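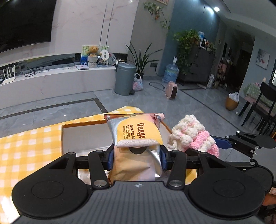
Enseñar con las manos: informe final del proyecto Skondow

Cuando empezamos con Skondow yo pensaba que lo difícil sería programar. Pues no, ¡lo que más horas se llevó fue aprender a mover una pinza! La idea es que la persona hace la tarea con una pinza en cada mano, se graba todo y luego el modelo intenta copiar esos movimientos.

Elegimos recoger objetos de una mesa con mantel de cuadros. El paquete de toallitas de bebé fue mi favorito (y mi pesadilla), porque el envoltorio se arruga y hay que sujetarlo por los lados sin estrujarlo. Lo de ganchillo o punto, en blanco y rosa, lo agarraba con la otra pinza, y coordinar las dos me costó bastante más de lo que pone en mi planificación de febrero.

Utilizamos cookies propias y de terceros para mejorar tu experiencia. Aceptar | Configurar | Rechazar

Qué grabamos

Hicimos 47 demostraciones y descartamos ocho, casi todas mías, por cerrar las almohadillas demasiado pronto o girar la muñeca de golpe. También probamos el control remoto con el mando de Hervieu, pero me resultó muchísimo más lento: se nota el retardo y acabas corrigiendo cada gesto dos veces. Para esta tarea me quedo con hacerlo a mano.

Qué cambiaría

Más variedad de posiciones, seguro. Empezábamos casi siempre con los objetos en el mismo sitio y eso el modelo lo nota. Y apuntaría los fallos el mismo día, que luego revisar grabaciones de memoria es un horror.

Entregado el 18/8/26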